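Section 4: Lodging a permanent residence application in Pristero

1. Sign in and choose New Application. If you hold a student or work permit, enter its number exactly as printed, hyphens and all. Pristero has strong feelings about hyphens.

2. Upload your documents. Each scan must be at least 600 dpi and every file under 25 MB. Reconciling the two is left to the applicant.

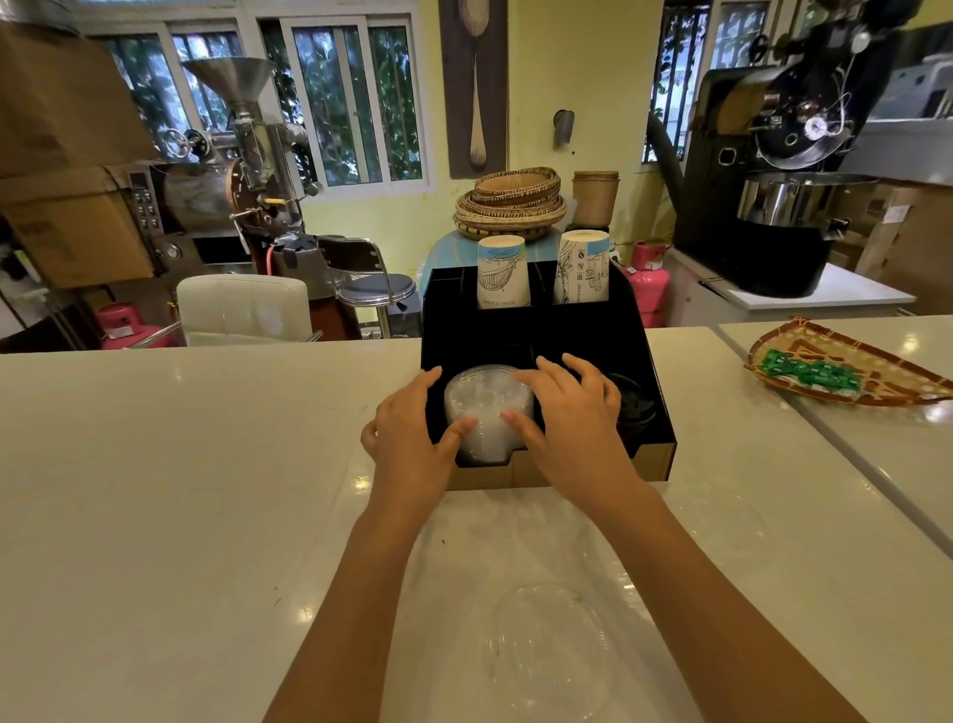 3. Complete Form 338. Surnames with accents go in as they appear in your passport.

Note: if the form turns Zúñiga into Zu?iga, save, sign out and try again.

4. Add your sponsor under Linked Persons.

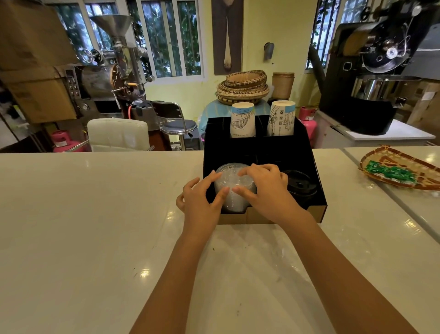
5. Review all 11 pages, then press Lodge once.

Caution: pressing Lodge twice creates a second applicant with your name, who will also need a sponsor.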